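Why Is Plastic So Many Different Colors?

Look in a kitchen cupboard and you may find a red bowl, a blue cup and a yellow lid. They could all be made from the same kind of plastic. So where does the color come from?

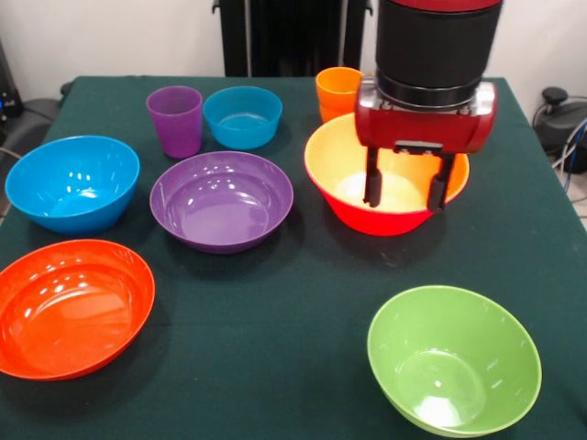
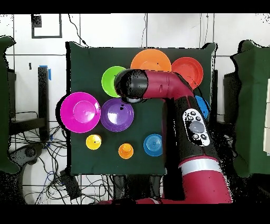 Plastic bowls and cups in bright, solid colors.

What color is plastic to begin with?

Most new plastic has very little color. Some kinds are clear like glass, and others are cloudy white like milk. Factories buy it as small pellets, each about the size of a grain of rice.

How does the color get in?

Color comes from a powder called a pigment. Only a little is needed. Many factories buy pellets that are already packed with pigment and mix them with plain ones. The mixture is heated until it melts, and a big screw turns and stirs it. Then the soft plastic is pushed into a metal mold. When it cools, it keeps the shape of the mold.

Tetteh Ametepe mixes colors at a factory in Modton. He has 48 colors on his chart, and 14 of them are greens. "Purple takes me the longest," he says. "A bit too much blue and it looks gray under the store lights."

Why doesn't the color wash off?

Paint sits on the outside of a thing. Pigment is mixed all the way through the plastic. If you scratch a blue bowl, you will find more blue underneath.

Can the color change?

Yes. Sunlight slowly breaks down some pigments, so a toy left outdoors can fade — reds often fade faster than other colors. Some foods leave stains too. Tomato sauce is well known for this.

Try it yourself

You will need white modeling clay and food coloring. Ask an adult first, because food coloring stains hands and clothes.

Make 6 small balls of clay. Put one drop of color on the first ball, two on the second, and so on. Knead each ball until there are no streaks. Line them up from palest to darkest and see how much one extra drop changes the color.

Words to know

Pellet: a small, hard piece of plastic
Pigment: a powder that gives color
Mold: a hollow shape that is filled to make an object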